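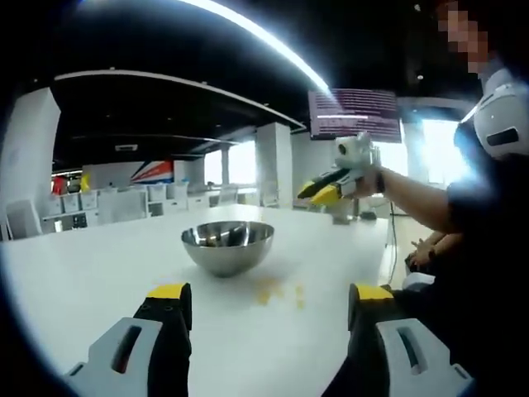 By Dean Dobson

Look closely at the outside of a metal mixing bowl and you will find the room on it. The bowl on the white table has lights on it, and dark shapes too. They are not painted on. They belong to the room, and if you carried the bowl to another room, it would pick up the lights and shapes from there.

Most kitchens have a bowl like this one somewhere. It is made of stainless steel, and it has a round shape like half a ball. A shape like half a ball is called a hemisphere. "Hemi" means half, and "sphere" means ball.

What is stainless steel?

Steel is mostly iron. Iron comes out of the ground in a kind of rock called ore. The ore is heated in a huge furnace until the iron melts and runs out. A small amount of carbon is left in the iron, and this makes steel. Carbon is the same stuff that makes up most of a lump of charcoal.

Plain steel is strong, but it has a problem. If you leave it out in the rain, it goes brown and flaky. That is rust. Rust happens when iron joins up with oxygen from the air, and water helps it along. An old bike chain can get rusty. So can a nail left in the yard.

To make steel stainless, the people at the steel mill add another metal called chromium (say KROH-mee-um). In every 100 pounds of stainless steel, more than 10 pounds are chromium. Kitchen bowls often have some nickel mixed in too. A metal made by mixing things together like this is called an alloy.

Chromium also joins up with oxygen, but it does it in a different way from iron. It makes a thin, hard skin all over the outside of the metal. The skin is so thin that you can't see it or feel it. Water and air can't easily get past it to reach the iron underneath.

If you scratch the bowl with a fork, you scratch through the skin. Then the chromium in the scratch meets the air and makes new skin. You don't have to do anything to help. You can still see the scratch, but it doesn't usually rust.

"Stainless" does not mean it can never get a stain. If you leave very salty water in a steel bowl for a long time, you may find tiny pits in the metal. Hard water can leave white spots. You can wipe most of those off with a little vinegar.

How do you make a bowl out of a flat sheet?

A bowl starts as a flat sheet of steel. Last March I went to see the Zistitz factory in Hiltby, where they make bowls, lids and pans. It is a loud place and everyone wears ear protection. I had to wear a pair as well, and boots with hard toes.

First, a machine cuts a circle out of the sheet. The circle is called a blank. The pieces left over around the circles go into a bin and are sent back to be melted down.

Next, the blank goes into a press. The press has two main parts. One is a hollow shape called a die. The other is a rounded shape called a punch, and it fits into the hollow with just enough room left for the steel. The edge of the blank is held down tightly, and the punch pushes the middle into the die. The metal stretches and slides, and when the punch lifts up again, there is a bowl.

You can try something like it with a circle of kitchen foil. Lay it over a cup and push the middle down with your fist. The foil will wrinkle all around the edge. A steel blank would wrinkle too if it were not held down so tightly. There is also a thin coat of oil on the blank to help it slide.

A deep bowl may have to go through more than one press. If you try to push the steel too far in one go, it tears. I saw a torn one on a shelf in the office. It had a split in the side long enough to put my hand through.

After pressing, the rim is rough and a bit wavy. A cutter trims it, and then the edge is rolled over so that it won't cut your fingers. Run a finger under the rim of a bowl at home and you may be able to feel the roll.

Then the bowl is washed to get the oil off and taken to be polished. In the week before my visit, the factory made 3,239 bowls. Their biggest bowl holds 20 quarts and is made for restaurants. I could have sat in it.

Why is it so shiny?

Light bounces. When it hits something rough, like a brick or a sweater, it bounces off in all directions. The light gets mixed up and you can't see a picture in it. When light hits something very smooth, it bounces off in a neat way, and you can see a picture of wherever the light came from. This is called a reflection.

Polishing makes the steel smooth. A wheel made of cloth spins very fast against the bowl. The cloth has a gritty paste on it, and the grit rubs away the tiny bumps. The workers start with a coarse grit and change to a finer one, then a finer one again. It works the same way as sanding a piece of wood.

Some bowls are left with a dull finish. These have lots of very fine lines in the surface, often all going the same way. They still shine a little, but you will only see a blurry shape if you look for your face. Dull bowls are good at hiding scratches.

Why does my face look funny in a bowl?

A bathroom mirror is flat. The side of a bowl is curved, and a curved mirror changes the size and shape of the things you see in it.

The outside of the bowl bulges toward you. A mirror that bulges out is called convex. It makes things look smaller than they are, and it squeezes a lot of the room into a small space. You can see the ceiling, the walls and yourself all at once. Your nose may look much too big, as it is the part of you nearest to the metal.

Some stores hang convex mirrors up high in the corners so that the people working there can see down several aisles. Many cars have one on the passenger side.

The inside of the bowl curves away from you. A mirror like that is called concave. You can remember it by thinking of a cave that you could walk into. Concave mirrors do something odd, and you can see it with a big shiny spoon.

Try it with a spoon

You need:
a large, clean, shiny metal spoon
a room with a lamp on or a bright window

Hold the spoon up with the back of it facing you. Your face should be small and the right way up.

Turn the spoon around so that you are looking into the hollow part. Hold it out at the end of your arm. Your face should be upside down.

Now bring the tip of one finger slowly toward the hollow of the spoon. At first the finger in the spoon is upside down. When your fingertip gets very close, it goes blurry and then turns the right way up and looks bigger.

It turns over because of the way a curved surface bounces light. Light from your forehead hits the hollow and bounces downward. Light from your chin hits it and bounces upward. The two cross over before they get to your eye, so the top of your face ends up at the bottom. When your finger is very close to the spoon, the light doesn't get a chance to cross.

If you do this with the inside of a bowl, put your face over it and move slowly up and down. You may have to hunt for the right spot.

Why does a steel bowl feel cold?

Put one hand on a steel bowl and one hand on a wooden spoon that has been in the same drawer or cabinet. The bowl feels colder. If you measured them both with a thermometer, you would get the same number.

Your hand is warmer than the bowl, so heat goes from your hand into the metal. Steel carries heat away faster than wood does. What you feel is the heat leaving your skin. Copper and aluminum carry heat much faster than steel, and that is why some pans have a layer of one of these inside the bottom.

Does a magnet stick to it?

Sometimes. Get a magnet from the fridge and try it on different steel things in the kitchen, such as forks, pans, the sink and a bowl. Stainless steel with plenty of nickel in it usually doesn't pull on a magnet, or pulls only a little. Stainless steel without nickel usually does. I tried it on 17 things in my own kitchen and wrote down which ones stuck. The knives did. The sink didn't.

What happens to old bowls?

A steel bowl can last for many years. It may get a dent if you drop it, but it won't break into pieces like a glass one. When it is too battered to use, it can be melted down with other scrap and made into new steel. The new steel might be part of a train, a faucet or another bowl.

Words to know

Alloy: a metal made by mixing a metal with something else
Blank: a flat piece of metal before it is shaped
Concave: curving inward, like the inside of a bowl
Convex: bulging outward, like the outside of a bowl
Die: the hollow part of a press
Ore: rock with metal in it

Related
How a Zipper Closes
Why Does Salt Melt Ice?
What Is Inside a Pencil?
A Day at the Wetosier Glass Works
Where Rubber Comes From
Odukoya Bridge: How It Was Built
Why Bread Has Holes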